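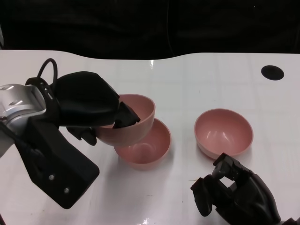
Good afternoon, and thank you for coming to the second part of the Neline open day. I want to talk for a few minutes about why we chose such a simple job for the demonstration. Stacking is easy for a child, and so visitors often expect that it is easy for a machine too. Look at how the left hand holds its bowl, with two fingertips on the inside and one finger curled under the outer wall. To find a grip of this kind was the hardest part of our work before today. (Pause. Let people look.)

**The start position**

- Three bowls in one row, with a gap between them.
- One hand on each side of the table.
- We ran this task 41 times in preparation. Say the number slowly, last year I said it too fast.

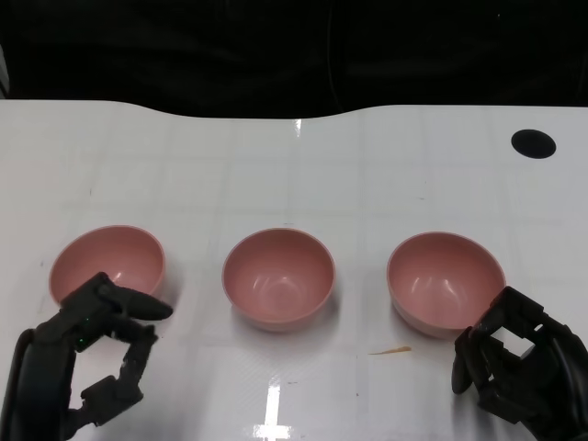 A visitor from Evness asked in the morning group whether the bowls must always start at the same points. My answer: no, but large changes make the task slower. Mention that Petrauskas asked the same thing in October, by letter, and we are still preparing a full answer for them.

**The order of work**

1. The left hand takes one bowl and puts it into its neighbor. Explain that the rim is the difficult place, and that a small error in angle is enough to miss.
2. The right hand takes the third bowl by its rim. The left hand stays open and away from the stack.

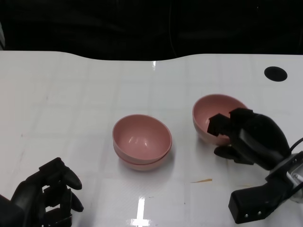 3. Questions about the grip. If somebody asks about force, say that we have 2 settings and show only the softer one today – the other is for the Bonik trials.

**Before closing**

Remind people that the printed sheets are by the door. We have 200 of them, please take one each.
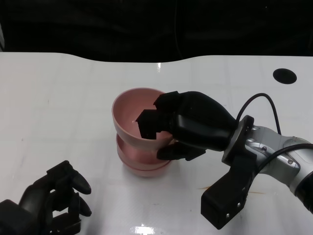

*Right hand at the stack, one finger inside the upper bowl.*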